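Gistden Home Health
Products > Blood pressure > Upper arm monitors

Mägi Fundulus Upper Arm Blood Pressure Monitor

In stock. Sold with the medium cuff. Large and small cuffs are sold separately.

The Fundulus is an automatic blood pressure monitor for adults who measure at home. It has one big start button, a memory for two persons, and a cuff which can be put on with one hand. It works on four AA batteries or with the adapter from the box. There is no app and no account, and you do not need a telephone to use it.
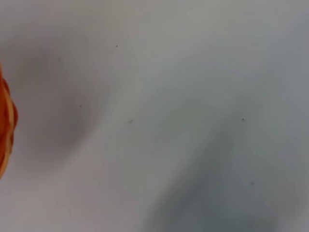 Text: Mirjana Kovačević
Product pages, Gistden
Last changed: 12/21/25

I have written this page for the person who will use the monitor and also for the son or daughter who is often the one who orders it. Our customers ask us many things before they buy, and I tried to put the answers here in the order in which the questions usually come.

Who it is for

The Fundulus is made for adults with an upper arm between 22 and 42 cm, depending on the cuff. Most people who buy it from us were asked by their doctor to keep a record at home for some weeks. Others have taken the same medicine for years and like to look from time to time.

It is not made for children. If you are pregnant, if you have an irregular heartbeat that is already known to your doctor, or if you have had surgery on the side where you want to measure, please speak with your doctor or nurse first. They may want you to use a different monitor, or the other arm. Do not put the cuff on an arm with an IV line or a dialysis access.

What is in the box

Monitor
Medium cuff with air tube, for arms of 22 to 32 cm
Four AA batteries
Wall adapter
Soft bag
Paper diary, one line for the morning and one for the evening
Instruction book in English and Spanish

The diary is a small thing but people ask for it again when it is full. You can order a second one under Accessories, or draw the same columns in any notebook.

Choosing the cuff

Please do this before anything else on the page. A cuff that is too small gives numbers that are too high, and a cuff that is too large can give numbers that are too low. The most common reason for a return in our shop is a cuff of the wrong size, and in many of these cases the monitor itself had no fault.

Take a soft tape measure and let the arm hang down. Find the middle point between the top of the shoulder and the elbow. Measure there, around the bare arm, without pulling the tape tight. If you have no tape measure, use a piece of string and lay it along a ruler afterward.

Small cuff: 17 to 22 cm
Medium cuff: 22 to 32 cm
Large cuff: 32 to 42 cm

If your number is exactly 32, take the large one. Two people in one household can share the monitor with two different cuffs. The tube is pulled out by hand and the new one is pushed in until it stops.

Only the Mägi cuffs fit. The older cuffs from the Tratau model have a narrower plug and they will go in halfway, so that it seems to be right, and then the air escapes. If you had a Tratau before and you kept the cuffs, please do not use them with this monitor.

Taking a measurement

Do not smoke, drink coffee or exercise in the 30 minutes before you measure. Go to the bathroom first. A full bladder raises the numbers more than people expect.

Sit on a chair with a back. Both feet are on the floor and the legs are not crossed. Put the arm on a table so that the cuff is at the height of the heart. When the table is too low, a folded towel under the elbow helps. Then sit for five minutes and do nothing – no television, no talking, also no telephone. I know that this is the part most people skip. I skipped it too when I tested the monitor at home, and my first reading was 137 over 84. After the five minutes it was clearly lower.

The cuff goes on the bare skin, two fingers above the bend of the elbow, with the tube running down the inner side of the arm. It should be firm, but you should be able to slide two fingers under it. A rolled-up sleeve is often worse than a thin sleeve, as it presses on the arm above the cuff. Take the arm out of the sleeve completely if you can.

Press start and stay quiet until the cuff is empty again. Wait one minute, then measure a second time. Write both results down.

Morning and evening are the usual times. In the morning, measure before breakfast and before your tablets, unless your doctor told you differently. Try to keep the same arm. At the very beginning you can measure both arms once, and if one is regularly higher, use this one from then on and mention it at the next visit.

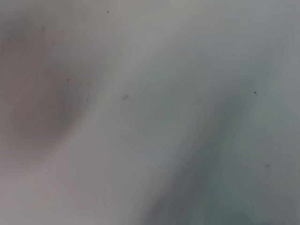

A single high number is in most cases no reason to worry. Blood pressure goes up and down through the whole day, with stairs, with a bad night, with an unpleasant letter. What the doctor wants to see is the average of many days, and for this reason the diary is more useful than any one line in it.

There is an exception. If the upper number is above 180 or the lower number is above 120, rest for some minutes and measure again. If it stays there, call your doctor the same day. If you have at the same time chest pain, trouble breathing, weakness on one side, trouble speaking or a change in your vision, call 911 and do not wait for another measurement.

Please never change the dose of your medicine by yourself on the basis of what this monitor shows. Bring the diary to the appointment and decide together.

Display and memory

The digits for the upper and the lower value are tall and dark, and the pulse stands smaller under them. There is a backlight that goes on with the start button. It cannot be turned off separately, and we have told Mägi that some customers would like this.

The monitor keeps 256 readings in total, divided in equal parts between user 1 and user 2. When one user's part is full, the oldest reading is overwritten. The switch for the user is on the side. Check it before you press start – if you measure as the wrong person, the result cannot be moved afterward. For a guest, hold the memory button while you press start, and nothing will be saved.

The average button shows the mean of the last three readings of the selected user. If you press it a second time, you get the average of the morning readings for the last seven days, and with a third press the evening ones. Date and time must be set for this. After a change of batteries the clock starts at zero but the saved readings remain.

A small heart symbol that blinks after the measurement means that the pulse was not regular while the cuff was filled. Moving or talking can cause it. When you see it often and you were sitting still, write it in the diary and tell your doctor.

Error messages

E1: The cuff is too loose or the plug is not all the way in.
E2: You moved or spoke. Wait one minute and repeat.
E3: The cuff pressure became too high. Press stop, open the cuff, start again.
E4: No pulse was found. Usually there is thick clothing under the cuff.
Battery sign: Replace all four together, and do not mix old and new.

If E3 comes three times in a row, stop using the monitor and write to us.

Cleaning and checking

Wipe the monitor with a soft cloth, slightly damp. Alcohol and strong cleaners make the display cloudy. The cover of the cuff can be washed by hand in lukewarm water after you take out the air bag, and must be fully dry before you put it together. Do not iron it. Do not fold the tube sharply when you pack it in the bag, it will crack at that place after some time.

Take the monitor with you to your doctor's office once a year and compare it there with theirs. We also offer a pressure check in our workshop. You send in the monitor with the cuff, and it comes back with a paper showing the result. The workshop is closed in June.

Technical data

Method: oscillometric, upper arm
Power: 4 x AA or adapter
Weight without batteries: 466 g
Memory: 256 readings, two users
Automatic switch-off: after three minutes
Storage: dry, not under 14 °F and not over 131 °F
Warranty: three years on the monitor, one year on the cuff

Returns

You can send the monitor back within 30 days, also when you have used it. For cuffs sold separately, the bag must be unopened. We exchange a cuff of the wrong size once without cost if you tell us the arm measurement in your message.

Accessories

Small cuff, Mägi
Large cuff, Mägi
Diary, pack of two
Replacement adapter
Hard case (fits the monitor with one cuff, not with two)

Questions about your order or the right cuff can be sent with the contact form. Please write the measurement of the arm in centimeters or in inches, and say which one it is.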